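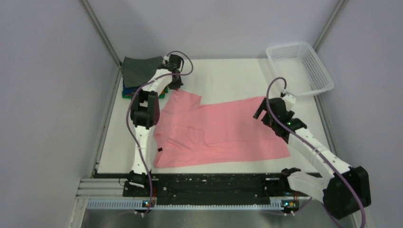 4.2 Keeping cylinder oil out of the boiler feed

We were delighted with how much the second separator improved things. The first one, a plain brass pot with a single baffle, caught the heavy drops well enough but let a fine mist carry over into the hotwell, and after an afternoon's running there was a grey film on the feed water. Kettani suggested packing the pot with coarse bronze wool and bringing the steam in at a tangent, so that it swirls around the wall before rising through the packing.

Figure 2. Oil collected in the separator drain, plain baffle and packed pot, for the Kamel test engine.

The change shows up beautifully in Figure 2. Over a full set of runs the plain pot gave up 541 mg of oil, and the packed pot gave up 1,122 mg from the same lubricator setting (a total of 1,359 mg was fed to the cylinder in each case). That's a lovely result for a fitting you can make in an evening on a small lathe! Back pressure at the exhaust flange rose a little, though the engine still ticked over happily at its slowest speed.

Shawky repeated the runs in May with a thicker oil and found the same pattern. We haven't yet tried the pot on a compound engine, where the exhaust is cooler and wetter, and we'd be very keen to hear from any builder who has.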